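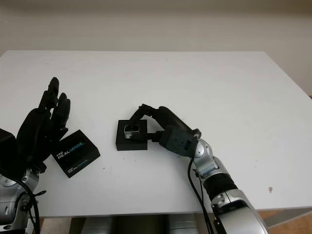
Fig. 1. Robotic hand at the left side of a white table.

4. Setting up a cold case in Gourlay

4.1 Before you start

This section covers the creation of a case record for an unsolved death or disappearance, the import of paper files and the linking of one case to another. It assumes that Gourlay is installed and that you hold an Editor or Supervisor account. Readers with a Viewer account can open a case but cannot carry out any of the steps.

The worked examples are taken from the Ernden file, which holds 174 scanned statements.

Caution: Do not import original recordings or exhibit photographs until the evidence store has been set to read-only. Files imported before that point keep their editable status and must be deleted and imported again.

4.2 Creating the case record

1. From the Cases menu, choose New, then Historic.
2. Enter the case name. Use the place name only, for example Ernden or Clilley. Do not use the name of a victim or a suspect.
3. Enter the date the offence was first reported. If only the month is known, enter the month (April) and leave the day blank. Gourlay will sort the case to the start of that month.
4. Set Status to Unsolved, Under Review or Closed – No Charge.
5. Enter each victim on a separate line. An unidentified victim is entered as Unknown, followed by the location where the remains were found.
6. Select Save. The record is given a reference of eight characters, which cannot be changed later.

Note: A confession does not change the status of a case. Record it as a statement (see 4.3) and mark it Untested. 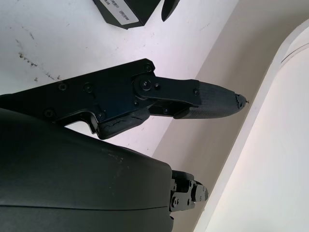 Fig. 2. Black gripper finger with a textured pad, ragged at the tip.

4.3 Importing statements

1. Scan each statement as a single file. Attachments and maps are scanned separately.
2. Open the case and choose Import, Statements.
3. Select up to 10 files. Larger groups are refused.
4. For each file, enter the witness number, the date of the statement and the name of the officer who took it.
5. If the witness gave more than one statement, tick Further Statement and enter the order in which they were taken.
6. Choose Check Text. Words that could not be read are marked in yellow and have to be typed in by hand.
7. Select Accept. The statements now appear in the timeline.

Caution: Accept cannot be undone by an Editor. A Supervisor can withdraw a statement for two hours after import; after that a withdrawal is logged and the file stays visible with a line through its title.
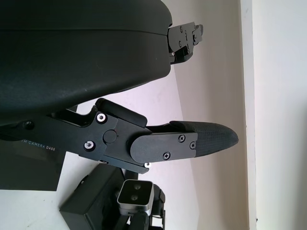 Section text: Willy Verstraete. Revised 14 May 2023.

4.4 Linking cases

A link records that two cases may share an offender, a vehicle or a witness. It has no effect on the status of either case.

1. Open the older case first.
2. Choose Links, Add, and enter the reference of the second case.
3. Select the ground for the link. Where the ground is a newspaper report or a published book, choose Press.
4. Set Strength to Low, Medium or High. Press links are fixed at Low.
5. Type a short reason and select Save.

Note: Links brought over from Julamer arrive without a ground. They are listed under Links, Incomplete – and are left out of all searches until a ground has been added.

To remove a link, open either case, select the link and choose Retire. Retired links are kept in the case history.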